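Progress report to Timard, second period
Project: Mivuvholm, hand control and wrist-view perception
March 9, 2024

We're happy to send this one in. The last period was mostly plumbing, and we knew it would read that way. This time there is software running on the hand that we look forward to switching on in the morning, and most of what we promised you for the spring is either done or close.

The planner first. When we wrote to you last, the arm planner and the finger controller were two separate programs that passed messages back and forth and sometimes disagreed about who was in charge. They now share one clock and one state. The arm can start slowing down while the fingers are already shaping for the grasp, and if the fingers report early contact the arm stops within 8 milliseconds. Before the rewrite it was 17. That sounds like a small gain on paper, but you can see it in the motion, which used to have a little hitch right before every grasp. The hitch is gone! We spent a happy afternoon just watching it pick up the same block.

Perception has been the harder half, and also the more fun one. Everything is now driven from the wrist view, so the hand is always in its own picture. The old model for telling hand from background was trained on bare metal fingers, and it got confused as soon as there was cloth over the back of the hand. Folds and ribs look like edges, and edges look like objects. We retrained it with the covering included and added a step that compares the image with where the joint readings say each finger ought to be. When the two don't agree, the software trusts the joints for the fingers and the image for everything else.

Floors needed work too. On pale, speckled flooring the depth estimate used to wobble wherever there was glare, and the planner would politely steer around a puddle of light. The new filter looks at confidence over the last 10 images before it lets a surface into the map.

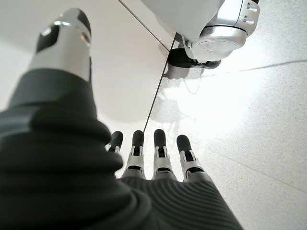

Chu asked whether trusting the joint readings doesn't simply move the problem, given that a finger with a slack tendon or a worn sensor would report a position it isn't in, and the software would then believe it over a perfectly good image. It's a fair point and we don't have a full answer. What we have now is a check that raises a flag if the disagreement on one finger lasts longer than a normal motion should. It doesn't yet decide who is right. We would like to add that, and it's at the top of the list for the next period.

Tooling: the replay viewer is finished. It lets you scrub through a recorded run with the wrist view, the planned path and the joint readings side by side, and jump straight to any moment where a flag was raised. Zimstead is using an early build and has sent back a long list of requests, nearly all of them good. The export button still freezes on very long runs. There are over 4 hours of recordings in the shared archive, all readable by the new viewer, and the old file format has been retired.

Behind schedule: the handover routine, where the hand passes an object to a second machine. The planning side works in simulation. On hardware we haven't gone beyond slow approach moves, as we wanted the shared clock in place before trying anything closer. We now expect the first real handovers in May.

Spending is in line with the plan you approved, and we aren't asking for changes. The money set aside for outside labeling is still partly unspent because the retraining needed fewer hand-drawn masks than we feared. With your agreement we'd put the rest toward sensor checks on the fingers, along the lines Chu raised.

Next period:
Finger disagreement check that picks a source and logs the choice
Handover on hardware, slow speed first
Fix for the export freeze
Short written guide to the replay viewer

The viewer and a set of sample runs are in the project folder, and we'd be glad to walk anyone at Timard through them on a call.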